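The Table That Collects Everything

In the house of Percy Huaranga there is one table, and it is round. He bought it when he moved to Ustum, from a family who were leaving for the coast and did not want to pay for the truck. It cost him less than the shoes he was wearing. He carried it up two floors with a neighbor, on its side, rolling it where the corridor allowed.

"I thought a round table would be for eating," he told me. "I have eaten on it maybe in January. After that it belonged to the things."

I visited him because I am interested in a question that sounds small. Why do some surfaces in a home stay clear for years, and others fill up again one hour after we clean them? I have asked it to many people during the winter, and most of them laughed and then took me to see a table. Sometimes it was a chest of drawers or the top of a washing machine. In one apartment in Villanueva it was a piano, which the owner could not open without first moving the mail of two seasons.

Percy is a bookbinder and he works at home in the mornings. He is a tidy man in his trade. His knives lie in a drawer in order of length, and his papers are kept flat between boards. But his tidiness stops at the door of the workroom. What comes into the house in a pocket or a bag goes to the round table, and it stays until somebody asks for it.

He believes the shape is partly guilty. A square table has corners, and a corner gives you an idea of a place: letters here, keys there. On a round table every spot is as good as the next one. You put down a cable where your hand happens to be, and the next day you put a packet of tissues beside it. After six days there is no middle anymore.

I found the same thought in a different form at Hetolcombe, a small shop on the road out of town that repairs and sells used furniture. The owner showed me seven tables that had come in since the autumn, and she could tell from the marks which ones had been used for meals. Those had rings and small burns near the edge, where people sit. The others were scratched all over, in every direction, by objects that had been pushed aside to make room for more objects. She sells the second kind more cheaply and says they are often the better wood.

She also has a strong opinion about color. People buy a white table, she says, with a picture in their head of a bowl of fruit on it. White shows everything you leave there. A black cable on dark oak can live in peace for a month, but on white it looks at you each time you pass. I asked if this makes people clean more often. She thought about it and said that it makes them feel bad more often, and the cleaning is a separate matter.

Percy has tried several systems. The first was a basket, where everything had to go at night. The basket became a second table, only deeper. The second was a rule he had read in an old housekeeping manual, printed by a press called Stundlow, which he was rebinding for a customer. The manual advised that each person in the house may leave two objects on the common table, and no more. He liked the rule very much. It lasted until his sister came to stay with her children.

What he does now is simpler. Before supper he walks once around the table, and he takes away only what has a home already. The water bottle goes to the kitchen. A cable is wound up and put in the drawer with the other cables. Whatever has no home stays where it is, and he does not scold himself about it. On the first Saturday of the month he used to make a home for the rest, he says, but now he does it when he feels like it. 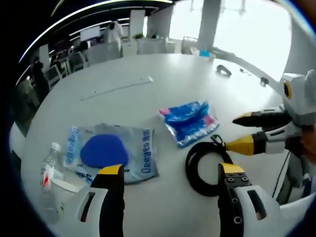
What should be moved first when a table is covered with small things?

Start with whatever can spill or roll. Bottles and cups go first, then anything with a cord, which likes to catch on its neighbors and drag them along. Packets and flat items can wait for the end, as they do no harm and are easy to carry together in one hand.

The owner of the Hetolcombe shop would add one more step. She wipes the table as soon as a third of it is free, before the rest is sorted. A clean part makes you want to continue, she says, and it also gives you a place to put the things you are still deciding about.

I tried it on my own table when I came home. Under a pile of newspapers I found a receipt from Villanueva for 1411, in a currency I no longer had, and a pen cap without its pen. I kept the receipt. The pen cap I put in the kitchen drawer, where it is still waiting.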